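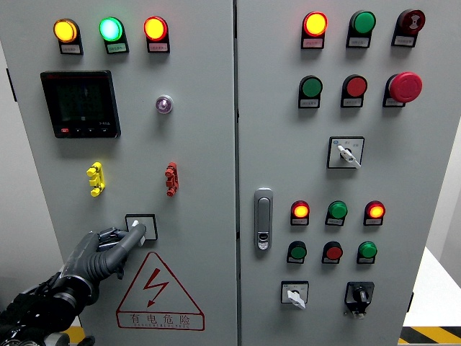
3.2 What the door tells the operator

Claims that a well-laid-out panel "explains itself" are common in the training material we reviewed, and we doubt most of them. The Panyasiri guide, for instance, says a new operator can read the state of a cabinet from its lamps alone. Srisuk's interviews at Tomuron suggest otherwise. Of the 46 operators she spoke with, only 4 could say what an amber lamp meant without first reading the label under it, and two of those gave different answers.

The labels are a weak point. They are small, they sit under the lamps, and they are the first thing to fade or get covered. The colors do little to make up for this. A lamp row that shows amber, green and red all lit together (Figure 4) can't be read as a traffic light, though several operators told us that was how they read it. Each lamp reports on its own circuit, or is supposed to – we found drawings for the Ringate site that did not say which.
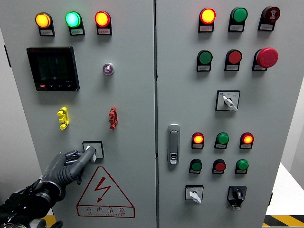 Figure 4. Left door of a two-door control cabinet: lamp row, meter, yellow and red connectors, selector switch and hazard sign.

The hazard sign is another matter. Saithong argues that a triangle directly under a selector switch makes the operator slow down. His evidence is a log of 613 switching operations at Trileo, with no comparison group and no record of where people were looking. A sign in that spot is certainly hard to miss. Whether it still registers after a month of daily use is a separate question, and the log can't answer it. We therefore treat sign placement as untested in what follows and limit our analysis to the lamps and their labels.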